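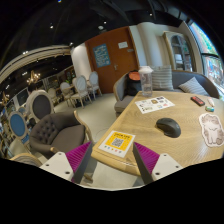 NOTICE TO RESIDENTS OF THE LOWER TOWN
Concerning the Ferry, the Bell, and the Matter of the Far Bank

The Harbor Office of Brelness wishes to inform all residents that the ferry to Tundska will continue to run through the winter on its usual schedule. The first crossing leaves at 6:40 in the morning and the last returns at dusk, or when the bell is rung, whichever comes first.

Residents have asked the Office to explain why the bell has been rung early on several evenings since October. The Office had hoped to answer this question in its annual report. As the report has been delayed, the following account is issued in its place. It has been prepared from the ferry log, the tide book, and the statements of persons who were on the landing at the time. Residents are asked to read it in full before writing to the Office.

1. The River

It is well known that the river between Brelness and Tundska is 60 rods wide at the landing. This figure appears on the town seal and on the ferry license, and it has been used to set the fare for as long as there has been a fare. The Office has no record of any other figure before this autumn.

On an evening in early October, the ferry pilot wrote in the log that the crossing had taken longer than it should. The water was calm. There was no wind worth noting. The pilot had made the trip many times that week and had not changed the engine setting. The entry reads, in full: "Long tonight. Passengers quiet."

The Office did not act on this entry. It was taken to refer to the fog.

A similar entry was made four evenings later, and after that the entries became regular. By the end of the month the pilot no longer wrote down the length of the crossing but only whether the lamp on the Tundska side could be seen from the middle of the river. On most evenings it could. On some evenings the pilot wrote that it could be seen but did not get closer for a time, and then did.

2. The Survey

In November the Office engaged the firm of Sotomayor to measure the river. The firm has served the town well in the past, most recently in the matter of the sinking churchyard wall, and its fees were approved without discussion.

The surveyors worked in daylight and found the river to be 60 rods wide. They were thanked and paid. They then asked, as a matter of professional interest, to measure it again after dark, at no cost to the town, and the Office gave its consent.

The second report is held at the Office and may be read there by any resident who signs for it. It is a short report. The first page gives the names of the instruments used and the state of the weather. The second page states that the line was paid out from the Brelness landing at dusk, that it was fixed to the stern of a rowboat, and that the rowboat was seen to reach the far bank. The whole of the line had by then been used, and a second line tied to it, and most of that used also. The boat came back in the ordinary time. When the lines were drawn in and laid out along Customs Street the next morning, they measured 60 rods together, with the knot in the middle.

The firm has declined to give an opinion.

3. The Far Bank

The Office wrote to its counterpart in Tundska to ask whether the river had been observed to be wide on that side. The reply was prompt and courteous. It said that the river was as it had always been, that the people of Tundska had not been troubled by it, and that they were glad to hear from Brelness after so long a silence.

The Office had written to Tundska in August, and again in September, on the subject of eels. Both letters were answered at the time. Copies of the answers are in the file. The Office did not think it polite to mention them.

Since then, the letters from Tundska have come in a hand that the clerks do not know. They are friendly. They ask after persons who have been dead for many years, and in one case after a building, the old rope house, which burned down before most of the present staff were born. The Office has answered each of these questions truthfully and has expressed regret where regret was due. The most recent letter thanked us for the news and said that the rope house could be seen quite clearly from the Tundska landing in the evening, with its doors open and people going in and out.

Residents who have gone across to Tundska by the morning ferry report nothing out of the ordinary. The market is held as usual. The bakery is open. The postmistress says that no such letters have passed through her hands.

4. The Bell

The bell at the Brelness landing was given to the town to call the ferry home in bad weather. Under the bylaws it may be rung by the harbor watch at any time when, in the judgment of the watch, the ferry should not be on the water. No reason need be entered.

It was first rung early on an evening in November. The ferry had left Tundska with eight passengers, as the Tundska gate book shows. The watch, using the glass, saw it come on steadily with its lights burning. There were a good many people standing on the deck – more than the deck is rated for – and they were all facing the Brelness side. The watch rang the bell and went on ringing it.

When the ferry came in, there were eight passengers on board. They had paid their fares. They said that they had heard the bell and wondered at it, and that the crossing had been crowded at first but that there was more room as they came closer. One passenger, a child, was upset that the others had not been allowed to come all the way. The child was taken home.

The Office has considered whether the bell was rung rightly. The bylaws leave this to the watch, and the watch has the full support of the Office. It must be said that there are residents who do not agree. A petition was brought to the counter in December asking that the bell be left alone in the evenings, so that whoever is on the ferry may land. The signatures fill two sheets on both sides. Many of those who signed are widowed. The Office has received the petition and will give it the attention that it deserves.

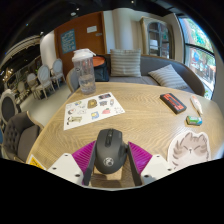

Trurkuneck writes from Ferry Steps to say that the Office has put the matter the wrong way around, and asks that this view be printed with the notice. My mother is on that boat, the letter goes on, and I know her coat. I have stood on the landing for two weeks now and she looks at me as though I were the one who was late. You have a bylaw for calling a ferry home. Well, it is coming home, and each time it does you ring until there is hardly anyone left on it. I would like to know who you think the bell was for.

The Office prints this letter as requested. It does not accept the wording of the final sentence but has been unable to find, in the deed of gift, any language that would settle the point. The deed says only that the bell is given "so that those on the water may know which side is ours."

5. Arrangements for January

Until further notice, the following will apply.

The morning and midday crossings are not affected. Season passes remain valid.

The evening crossing will be made with two lamps at the bow instead of one. Passengers boarding at Tundska will be counted at the gate and counted again at the Brelness landing. Should the numbers differ, passengers are asked to remain in their seats and not to call out to anyone by name.

Residents who wish to wait on the landing in the evening may do so behind the chain. Lanterns are permitted. Residents are asked not to bring clothing or food intended for persons who do not hold a ticket. A quantity of such items has been left on the bollards and may be collected from the Office during business hours. The Office notes that some of the food has been eaten, and would ask parents to speak to their children.

The watch has asked to be relieved of the evening duty. The request has been granted with thanks for long service. The post is open to any resident of good hearing and steady habits, and carries a coal allowance. Applicants should state whether they have family on the river. This will not count against them, but the Office would prefer to know.

Until the post is filled, the bell rope will be kept in its usual place on the landing, and it will not be locked. The Office considered a lock and decided against it by a narrow vote.

Letters on this subject may be left in the box by the door. Those written to persons on the ferry should be left in the other box, on the river side, which is emptied after dusk.

The Harbor Office, Brelness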